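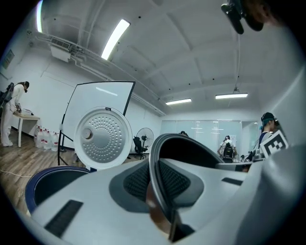 The first job of the morning at the Culent workshop in Devham is cleaning the hand-held grippers, and it takes longer than visitors expect. Each unit is a working tool that spends its day being carried from task to task, and by the afternoon its fingers have touched a good many household things. The inner lid of a rice cooker is a fair test: round, white, with a small knob to one side and a pattern of holes across the middle. If the jaw is out of line, a part like that tilts as it is lifted, and the recording that comes out of it is not much use for training an arm.

Culent keeps 22 grippers in service. They are all the same pattern, with a plastic body, a pair of fingers, a camera, and a square black-and-white marker by which the software works out where the tool is. The firm wrote its own care routine after the first winter, when too many units were coming back with faults that a wipe and a screwdriver would have prevented.

The routine starts with the marker. It is wiped with a dry cloth, never a wet one, and checked at the corners for lifting. A marker that has started to peel will still be read for most of a session, then drop out whenever the light falls across it at an angle. Replacements are printed in sheets by Naidoo, a sign maker two streets away, on matt film. Glossy film was tried and given up within a week.

The fingers come next. The technician closes the jaw slowly and feels for grit in the hinge. A soft brush clears most of it. If the movement is still rough, the pivot pin is drawn out, cleaned and put back with a very small amount of dry lubricant. Oil is kept off the bench altogether, as it creeps on to the finger pads and from there on to everything the tool picks up.

Then the unit is calibrated. It is clamped in a stand, the jaw is opened and closed 200 times by a small motor, and the width reported by the software is compared with a set of steel gauges. A difference of more than 2 millimetres puts the gripper on the repair shelf. Most that fail have a worn spring. A few have a cracked housing, usually after a drop on a hard floor, and those go back to the moulding shop at Wesel.

Every unit has a paper card as well as a file on the server. The card for the oldest gripper, which has had three springs and one new housing, shows 3923 sessions in neat blue pen. The staff prefer the cards, which stay on the bench and can be read with gloves on.

Lenses are left until last. They get a puff of air and a single pass with a clean cloth, and the gripper goes on its charging hook. By nine the hooks are empty again and the bench is cleared for the repairs. In April the workshop plans to add a second calibration stand, and the old one will have its motor changed.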